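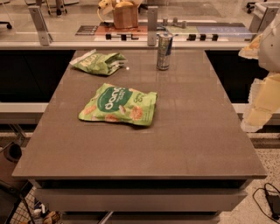 One student from last September's group wrote to me that she had watched the same kickoff return eleven times and still couldn't say who was supposed to block whom, and was that normal? It is perfectly normal, and her note is the reason this unit now starts with kick coverage and returns instead of leaving them for the last week, when everybody is tired and thinking about grades.

## Unit 5: Watching special teams film

Please bring your notebook and your copy of the Cilton worksheet. If you've lost the worksheet, draw two columns on a blank page and call one "lane" and the other "leverage," and you'll have most of it.

### Start away from the ball

I know how hard this is. The ball goes up and your eyes go with it, and mine still do after all these years of sitting in dark rooms with a remote in my hand. But the ball is in the air for a good long while on a punt, and almost everything you want to learn is happening underneath it. So on the first viewing, pick one player on the coverage team and stay with him from the snap to the whistle. Then run it back and pick another. By the time you finally let yourself look at the returner, you should already have a fair idea of where he'll be forced to go.

Three words we'll use all the time:

- **Lane:** the strip of field a coverage player is responsible for as he runs down. He may leave it to get around a block, but he ought to get back into it.
- **Leverage:** which shoulder of the returner the coverage player is keeping. An outside player who gives up his outside shoulder has opened the sideline.
- **Contain:** the job of the widest player on each side, who turns the runner back toward his teammates. It's dull work and it rarely shows up in the statistics, so write it down when you see it done well.

### The gunner

On most punt teams the gunner lines up wide and is allowed to release right away, so he is often the first one to reach the returner. Watch his first two steps. If he wins cleanly off the line, the return team has to bring help from somewhere, and that help comes out of the blocking further inside. If he gets stuck at the line, look at his hands (are they fighting, or just resting on the other fellow's chest?) and then at whether he keeps running. Plenty of good gunners lose the first ten yards and make the play anyway – effort counts for a great deal on this team.

### A play to work through

The clip is number 17 on the Abeysekara reel, Vamutden punting to Brorkent from near midfield. Run it twice without writing anything.

The right gunner gets a free release and arrives early, a bit too early, and overruns the returner to the outside. A beginner will mark that as a mistake and stop there. Keep watching, though. By overrunning he takes away the sideline, and the returner cuts back into the middle, where the left guard is still in his lane because he never peeked at the ball. The guard makes the tackle and the gunner gets nothing on the stat sheet. I would give them both a plus, with a small note on the gunner about coming under control sooner. You may grade him lower than I do, and we can argue over it in class. I rather enjoy that argument.

### Writing it down

Keep your notes short and keep them about things you saw. "Good motor" tells me very little. "Beaten at the line, chased, in on the tackle" tells me what happened, and I can find it again on the film. Put the down, the distance and the clip number beside every note. The full library holds 623 clips this term, and a note without a number is a note you'll never match up again, as I have learned the hard way more than once.

Be careful about the scheme, too. We don't have the call sheet. A player who looks out of place may have been told to go there, so write "unsure of assignment" and move on. There's no shame in it, and I write it myself on about 5 plays a game.

### For next time

Grade the coverage team on clips 18 through 22, one line per player. Pick the clip you found hardest and write a paragraph on what you couldn't decide and why. Room opens at 6:30 in the evening, and we'll begin with field goal protection – short snaps, long arms, and a lot of rewinding.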